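How to get through a fuel shortage week without losing your head

Quick one, typed between jobs. Queues are back at Stotlow and Endale, the Kakness station shut its pumps before lunch. Same thing every September. What I do now.

1. Work out what you've got

Check the gauge with the engine on and the car on level ground. Write it down. Then the cooking gas, if you're on bottles. Empty weight is stamped on the collar, so weigh the bottle on bathroom scales and take one from the other. Mine had 3 kilos left. Enough if you're careful.

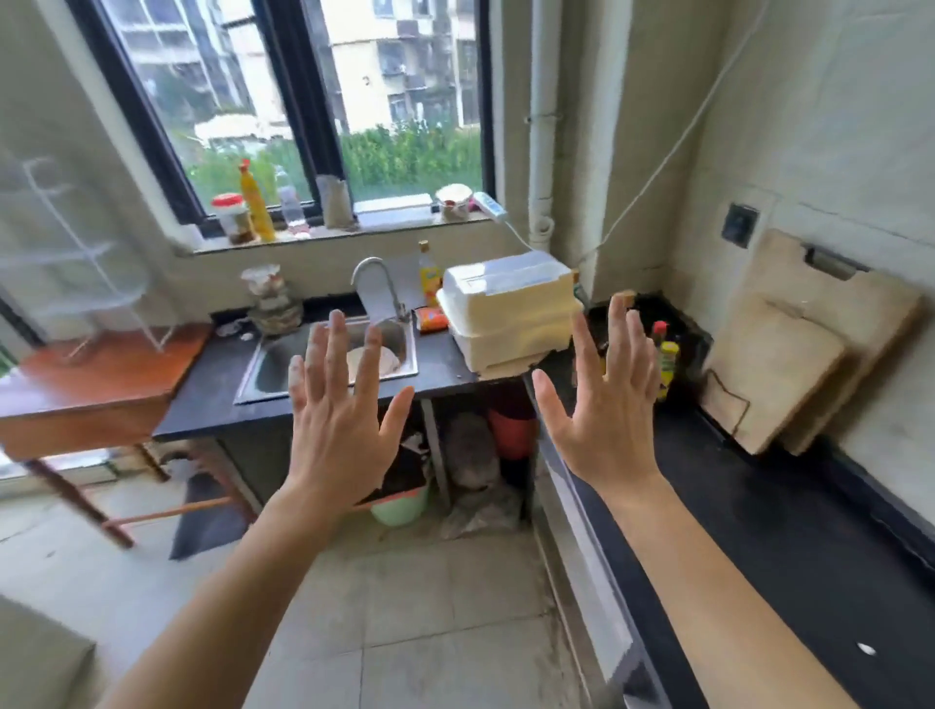 Kitchen, sink side. Window looks out on the flats.

2. Work out what you need

Only the trips you can't skip. Work, school, chemist. My car does 120 miles on a quarter tank if I keep off the hills, yours will be diffrent. Add it up, then add one trip for emergencies. Everything else waits or goes by bus.

3. Pick your time

Not after work. Never after work. Go at 6am or after 9 at night. Ring first if the station picks up. The Trimasitz app shows which pumps are open but it lags, so don't cross town on the strength of it.

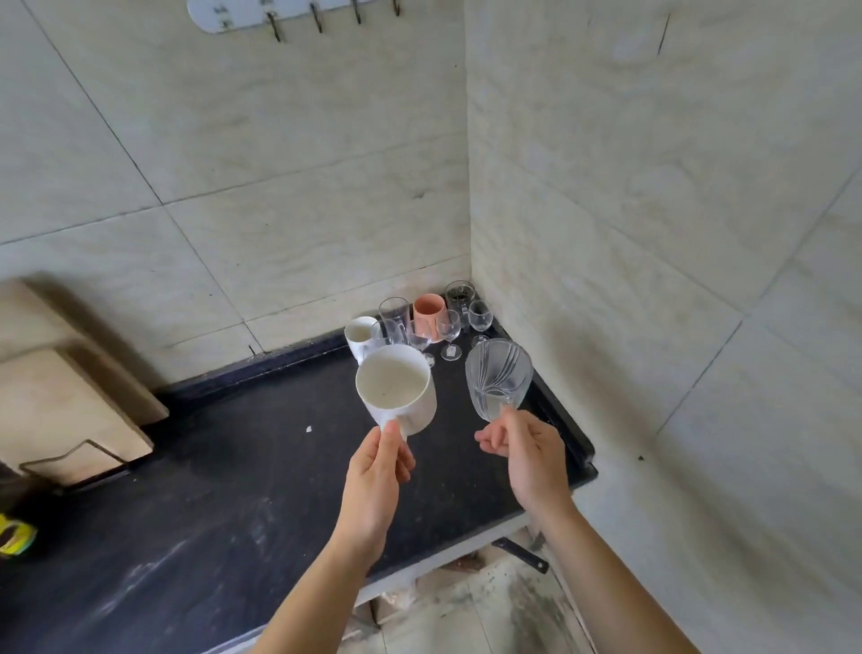 Keep the engine off in the queue. Push forward if it's flat and you've got someone with you. Take cash, card machines go down when it's busy.

4. Don't fill cans you shouldn't

Proper approved can or nothing. No water bottles, no paint tubs. Put the can on the ground to fill it, not in the boot. Never store it indoors, and check the limit where you live before you keep any at all.

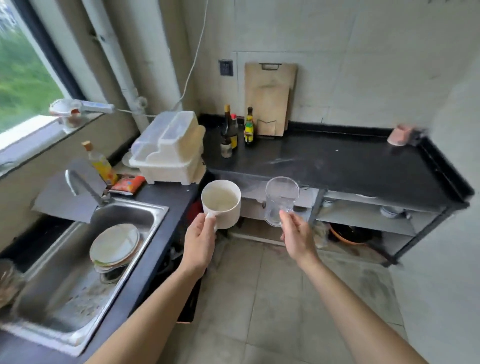 A mug and a glass cup, by the sink.

5. Make it last

Tyres up to pressure. Roof rack off. Clear the junk out of the boot. Gentle on the pedal, windows up on the fast road. At home, lids on pans, one big pot instead of two small ones, boil only the water you want.
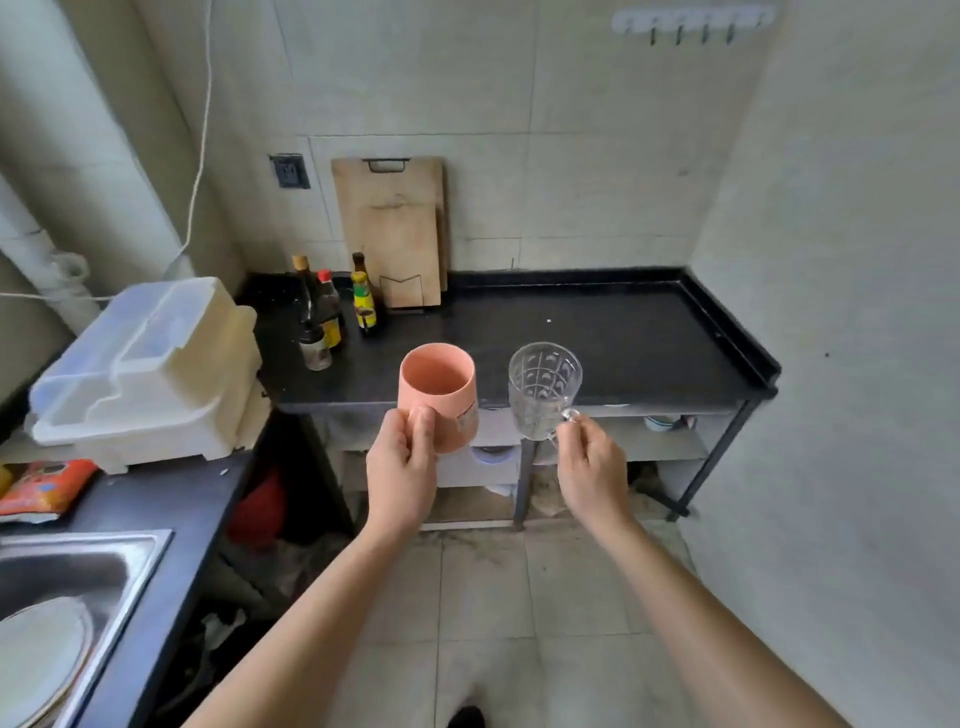

Same goes for the generator if you run one. Do the fridge and phones together, 20 minutes of charging at a time is no use to anyone. Outside only, well away from doors and windows.

6. Keep the receipts

Check the pump price against the board before you squeeze. I paid 2,739 last time and the board said less, got the differnce back only because I had the slip. Photo of the pump too if you can.

More when Endale gets its delivery.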